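Cloma Presents a Training Method for Two-Arm Robots Working With Padlocks and Keys

MIMODTHORPE, 2023-03-08. The robotics company Cloma today announced the results of a research project on how two robot arms can learn to work together with small metal objects. The method has the name Kindov. It was developed at the Cloma laboratory in Mimodthorpe together with the engineering office Bucur, and it teaches a pair of arms to choose the right key for a padlock, to hold the lock steady and to turn the key.

Opening a padlock is a simple task for a person. For a robot it is still difficult. The key is thin and flat, it lies close to the table, and the keyhole is often hidden behind the fingers at the moment when the robot needs to see it most. One arm must also hold the body of the lock while the other arm does the fine work.

"We have selected padlocks for the reason that they do not forgive small mistakes," said Narendra Mathur, head of research at Cloma. "If the key comes to the hole with a wrong angle, it stops. The robot must then feel this, go back a little and try again. Our older systems pushed harder, and this was never a good idea."

The Kindov method is based on demonstrations by human operators. The research team recorded 3463 demonstrations, of which 3145 were used for the training after a quality check. In each recording the operator moves both arms, and every arm has its own camera close to the gripper. The control model receives the two views at the same time. When the fingers of one arm cover the keyhole, the model can use the view of the other arm to continue.

The padlocks in the recordings have different sizes, and the keys are placed on the table in different directions. Objects which do not belong to the task are also left in the working area, so that the model learns to ignore them.

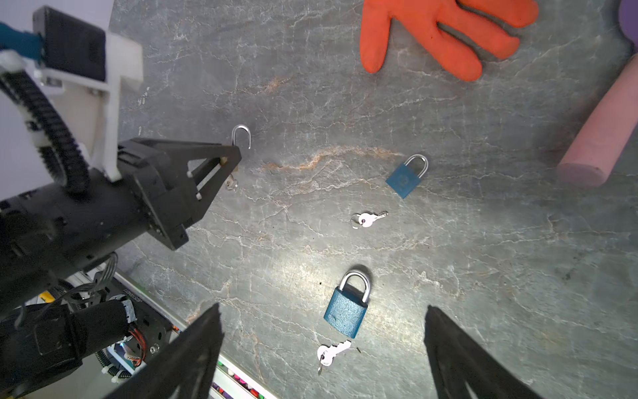
Does the robot need to know the model of the padlock before it starts?

The control model receives no drawing or measurement of the lock. It works only from the camera views and from the positions and forces of the two arms. A padlock with a very different shape, for example with the keyhole on the side, is not covered by the present version.

For the evaluation the team prepared 80 trials with padlocks that were not used in the training. The complete task, from picking up the key to the open shackle, was finished in 32 more trials than with the previous one-camera system of the company. Most of the remaining failures happened during the pickup of the key. When two keys are joined on one ring, the gripper sometimes lifts the ring and the keys turn away from the fingers.

"The insertion is now better than I expected, and the pickup is worse than I expected," said Sulastri Simanjuntak, who planned the evaluation. "A key ring moves in a way which is difficult to predict. We will make more recordings for this part, and we will report these failures in full in our technical paper."

Arben Hoxha of Bucur was responsible for the mechanical part of the project. His group changed the shape of the gripper fingers two times during the work. The first fingers were too thick at the end and could not go under a flat key. The present fingers are thinner, and they can be exchanged without tools.

The partners see the first use of the method in workshops where small parts must be joined by hand today, such as the assembly of cabinet locks and hinges. A test with an industrial user is planned to start in August. The company does not plan to sell a product for opening locks.

The technical paper and a part of the recordings will be available to universities and other research groups on request. Groups who want to repeat the evaluation can also receive the list of padlocks and the rules for scoring each trial.

About Cloma

Cloma develops control software for robot arms and works with manufacturers of small mechanical parts. The company has its laboratory and its office in Mimodthorpe.

Press contact
Effie Mowat
Communications, Cloma
Mimodthorpe

Contact for technical questions
Pieter Mokoena
Kindov project office, Cloma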